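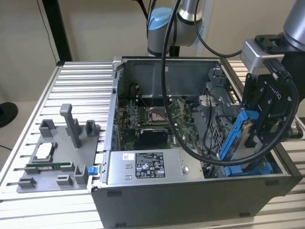 Print this post | E-mail to a friend

December 11, 2022

So I finally got the first Stalov twelve-inch, and I've played it to death! It came out on Laizer back in September, and I only heard of it when Sarmīte Eglītis dropped it second in her set at Brokik (I was stood by the speakers, grinning like a fool).

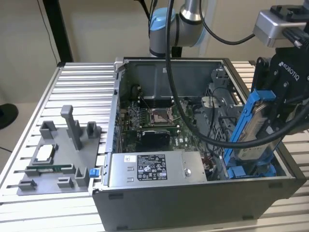 The A-side is all big piano and a vocal that could've come straight off an old Italian house record. Flip it over though, and the Trunduveck remix is the one for me, with that daft rubbery bassline going on for ages. I paid 16 quid and I'd do it again.

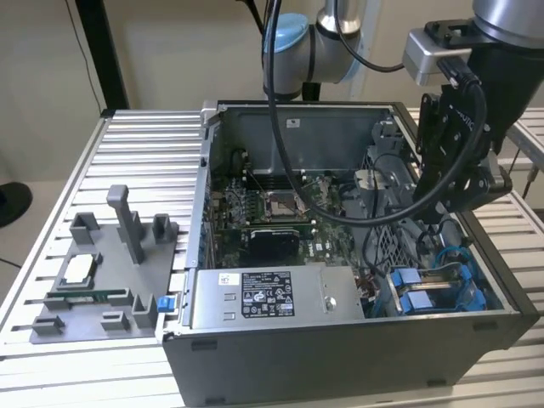
Giang Trịnh reckons the radio edit is better. It isn't!

Print | E-mail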